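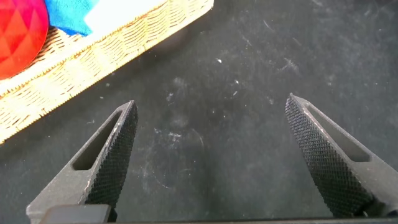 A wicker basket on the dark tabletop at the Lendham sorting day.

Anyone who has ever lost a favourite mug at the back of a cupboard will have warmed to the sorting day held at Lendham on 12th July, where the household odds and ends were shared between baskets, with toy fruit and veg, little packets and gum kept well away from the cups and cloths. Imke Janssen, who has run these mornings in Skimville since May, was delighted with the turnout (and with the lovely old baskets, which she found secondhand!).
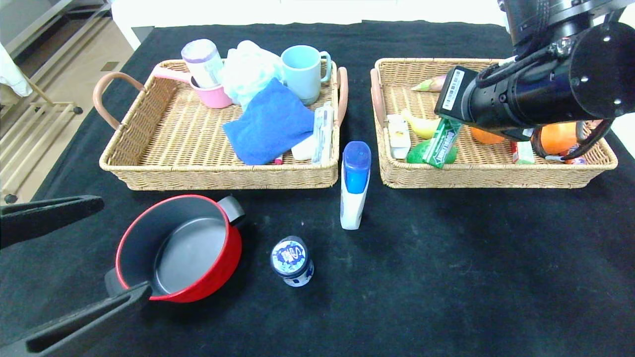
Do I need to book for the next one?
Just turn up at Lendham with a basket of your own, and entry is $2 at the door.

Imke says the kitchen things always take longest, as everybody has a different idea of where a pot ought to live, and she's happy to let them chat it through over a cuppa. The next session will have room for 8 households.
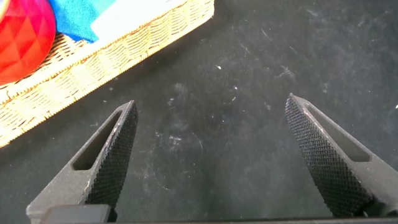 The dark tabletop at Lendham.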